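Why Did the Robot Drop the Cup?
A story about a loose cable, and about looking for trouble

Have you ever been talking to a friend on the phone when the sound went crackly, and you missed a word or two right in the middle? Maybe your friend said, "Do NOT bring the cake," and all you heard was "bring the cake." You would do the wrong thing, and it wouldn't be because you weren't listening. Something very much like that happened to a robot named Selwood one September, and it took a whole group of grown-ups quite a while to work out why.

Selwood is a robot arm with a gripper on the end. A gripper is the part that does the holding, a bit like your finger and thumb when you pinch a crayon. Selwood's job was to pick up plastic cups from one side of a table and set them down on the other side, gently, with the open end up. It had gotten very good at this. Then one morning it lifted a cup, carried it halfway across, and simply opened its fingers. Clonk! The cup bounced off the table and rolled under a cabinet, where I'm told it stayed until lunch.

Everybody had a guess. Chie Sasaki thought the finger pads had gotten slippery, so she cleaned them, and Selwood dropped another cup. Tatsuya Ichikawa thought the motor might be tired (motors do wear out, just like the wheels on an old scooter), so he put in a new one. Clonk, there went another. By the end of the afternoon they had tried 200 cups and Selwood had dropped 22 of them, and the maddening thing was that the other cups went perfectly well. If a machine breaks all the way, you usually know where to look. If it breaks only now and then, you have to be a detective.

So they looked at how Selwood had learned its job in the first place. Robots like this one learn from people. A person holds a gripper in their own hand and does the chore over and over, while the gripper keeps a record of every little movement: where it went, how wide its fingers were, and when they squeezed. The robot studies all of those records, called demonstrations, and tries to do the same. Selwood had studied 1,000 of them, which is an awful lot of cups!

Hinata Ikeda sat down with a big mug of tea and began to go through the records, one by one. Most looked just right. The fingers closed, the fingers stayed closed, the fingers opened. But in 135 of them there was something peculiar. The fingers closed, and then for a tiny moment, shorter than a blink, the record said they were wide open, and then closed again. Now, no person can open and shut their hand that quickly while holding a cup, and certainly not without dropping it. The people hadn't done it at all. The record was wrong. 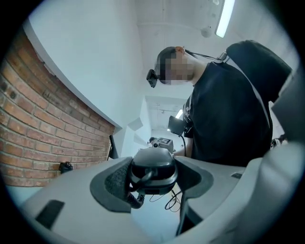 The culprit was a cable. Inside a cable are thin metal wires, and the messages travel along those wires. If a plug is a little bit loose, then every time the cable swings or gets tugged, the message can stop for an instant, just like the crackle on your phone call. When the message stopped, the computer didn't write down "I don't know." It wrote down "open," and poor Selwood, who believed everything it was taught, learned that opening your fingers in the middle of the table is sometimes a fine thing to do.

Fixing it took three steps. First Hinata threw out the bad records. Then Chibuzor Okeke added small clips to hold the plugs snugly in place, and changed the computer program so that a missing message is marked as missing. Last of all, Selwood had to learn the job again from the good records, which took all night. In the morning it moved the whole stack of cups without dropping any, and Tatsuya bought doughnuts.

Would you like to try something at home? Ask a grown-up to read you directions for drawing a house, and have them leave out one word in every sentence. Draw exactly what you hear. Then look at your house together and see if you can find which missing words did the damage.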